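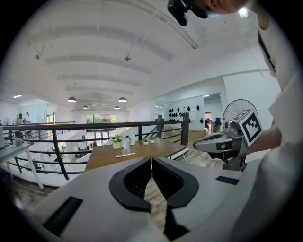

Work and Automation, Unit 6
Handheld teaching tools and the people who use them
Instructor: Skarphéðinn Nørgaard
Notes for January 2021

Read these notes before the discussion section. The Wodside case is also on the reading list, and the page numbers below refer to the course packet.

1. What the job is

In older plants a robot was programmed by a technician who typed in positions or moved the arm with a pendant. In demonstration work, a person does the task by hand while holding a gripper like the one the robot will use. The recordings are then used to train the robot's control software. The worker doesn't write code and may never see the robot.

The job title varies. Wodside calls these workers "demonstrators." Fodik, which does similar work under contract, calls them "operators," and pays them on the warehouse scale. Keep the titles in mind when you read the pay tables, because they aren't comparable line by line.

2. The Wodside case

Wodside packs small household goods. In October it moved 12 people from the packing line to demonstration work. All of them had at least two years on the line. They kept their hourly rate but lost the piece bonus, and the loss of the bonus is the main complaint in the interviews (packet, p. 18).

The group recorded 1,974 demonstrations in the first month. Of these, 438 were rejected at review. The usual grounds were a dropped item, a hand in the way of the camera, or a marker turned out of view. Rejected work was paid at the same rate as accepted work. Supervisors wanted to change this and the workers objected. The question was still open when the case was written.

3. What changes for the worker

Pace. On the line, the belt sets the pace. In demonstration work, the person starts and stops each recording. Several workers said the day felt slower and longer.

Skill. A packer learns to take shortcuts, such as picking up two items at once or nudging a box with an elbow. A two-finger gripper can't copy most of these. Workers had to do the task in a plainer way than they knew how to do it.

Strain. There is less walking and lifting, and more holding the arm out with a tool in the hand. Wodside had no rest schedule for this at first.

Ownership. The recordings belong to the company. Nothing in the old job description covered this.

4. Terms

Demonstration: one recorded run of a task, start to finish.
Fiducial marker: a printed black and white pattern that a camera can use to work out position and angle.
Rejection rate: rejected runs divided by all runs recorded.

For section

Work out the rejection rate for Wodside. Then read the Brullosska agreement and mark the clauses that deal with recordings. Bring one page on whether a piece bonus could be used for demonstration work, and who would decide which runs count.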